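Talk: "It Said It Was Fine"
Speaker notes, keep to 14 minutes

OPEN. Don't thank the organizers yet. Put the log line up first and let them read it: GRASP OK. Leave it there until somebody coughs. Then say that on the cell we call Stekis, this line is printed every time the jaws stop moving. That's the whole test. It has the same standards as my first landlord.

Next slide, no talking for a few seconds.
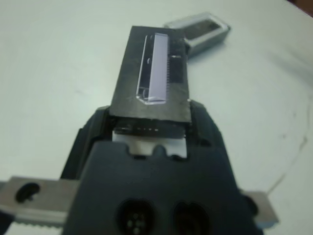
Pascal Lammers
Controls engineer, Zenska

Say who I am now, quickly. I look after two-arm cells, and I wrote part of the code I'm going to complain about. Get that in early. It goes over better as a confession than as an answer to a question from the back row.

THE FAULT. In May we ran 287 handling cycles on black boxes with a clear window in the top. The log called every one of them a good grasp. We then went back through the pictures with the log beside them and found 5 where the jaws had closed, the log was happy, and the box was still on the table. The arm went through the rest of its routine anyway, very smoothly. It put nothing down with great care.

(Pause. They usually laugh here. If they don't, move on.)

Cause: we had a timeout on the close command, and the timeout returned the same code as contact. Someone did this to get rid of a nuisance alarm. It worked — the alarm has never been heard from again. I was that someone.
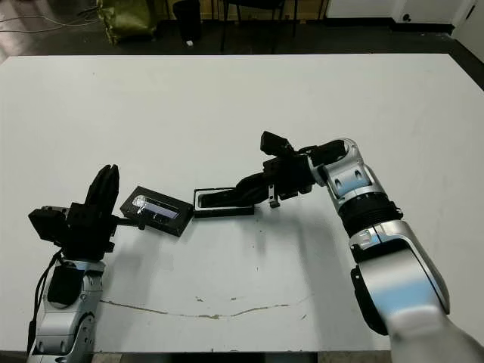

WHY IT'S A SAFETY MATTER

Solel, who handles our risk reviews, wouldn't let me file this under "quality," and I grumbled for 2 days. Solel was right. With two arms sharing a table, each one plans on what the other claims to be holding. A false "I have it" means an arm moves into space it thinks has been cleared. We had one light touch between the arms and no injuries, since the door was shut. Don't make the touch sound bigger than it was. Do say the door was shut, twice.

Somebody will ask about the force sensor. There isn't one on this cell. There is a quote for one. 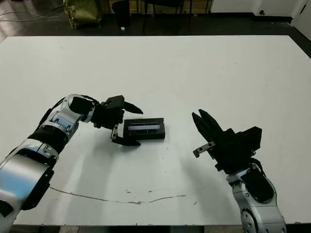 The interlock we have now is dull and I'm proud of it. An arm may not claim a part until the close command ends in contact, and a timeout is its own code that stops both arms. The Jääskeläinen review also made us check jaw position against part width, so that fully shut can never count as holding something. Point at the two grippers on the slide: the left is wide open with the box lying in its opening, the right is empty with its fingers nearly closed. Ask the room which one the old code would have trusted. Give them time. The answer is the right one, provided it had just timed out on a close, and the old code would have wished it well.

COST. The cell stops more often. Operators noticed before I told them, and used words I've left off the slide. I'd still take a stop over a polite lie. Skip the cycle time chart if we're running late; it's ugly and I drew it.

LAST SLIDE. The old log line again, GRASP OK. Ask them to go home and find out what theirs means. Thank the organizers. Water is on the left.

Comments

benchtop_ray
We had the same timeout bug on a labeler. Ours reported success with the power off.

M. Okafor
Did the position check need retuning for thinner parts?

Pascal Lammers
Yes, per part. Anything close to fully shut gets its own limit, and we argue over each one.

dsw
The quote for the force sensor is the most realistic thing in these notes.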